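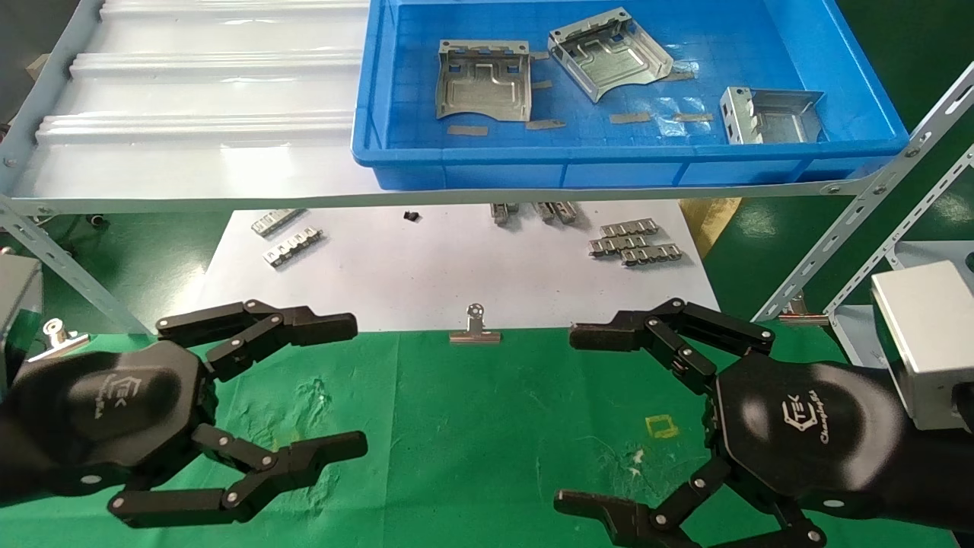 By the Plinmont Equipment Review Desk
Last updated: March

Equipment > Storage > Shelving > Reviews

Movgate Bolted Steel Shelving Unit

The Movgate is a four-level shelving unit intended for stockrooms, school workshops and small repair shops. Our office purchased 4 units from the Buvik catalog and kept them in daily service for 17 weeks.

Assembly requires two people and a socket wrench. The printed instructions are clear until the cross braces, where two steps appear in the wrong order. Purchasers should leave all bolts finger-tight until the unit stands square.

The manufacturer rates each unit for up to 3,000 pounds, evenly spread. We did not test to that limit. Under 1,755 pounds of boxed paper and spare parts, the shelves showed no bending that we could measure. Side-to-side sway was noticeable before the wall anchors were fitted.

The Darwish unit we reviewed previously is easier to adjust once loaded, but its feet marked our floor. The Movgate feet did not. Replacement bolts are sold only in full sets.

Recommended for fixed locations. Wall anchors must be ordered separately.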